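Round table or rectangle for a small dining room?

hatem_s
Moving in January and I'm stuck on the table. I keep going back to round, white base, glass top with a bit of teal in it. Budget is 400 tops. Talk me into it or out of it!
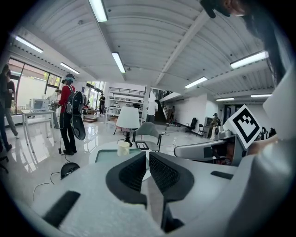 Replies (4)

benkirane26
Go round. We had a rectangle for years and I had a bruise on my hip the whole time (same corner, same hip). Ours seats six if everybody likes each other.

Gakgate
Gonna disagree. Round is great until you want it against a wall, then you've got a weird dead spot behind it. And glass shows every fingerprint. I wiped mine twice a day and finally sold it for 100 bucks.

salmaz
Twice a day?? I do mine after dinner with vinegar and water and it's fine – placemats help a lot. Felt pads under the plates too if the clinking bugs you.

Gakgate
I have three kids, salma. Placemats end up on the floor.

hatem_s
No kids here, just a cat who sleeps on everything. Room is narrow though, so the wall thing worries me a little. Anybody tried a drop leaf?

benkirane26
My sister has one. Legs are always in the way. Tape the circle out on the floor first and walk around it for a couple days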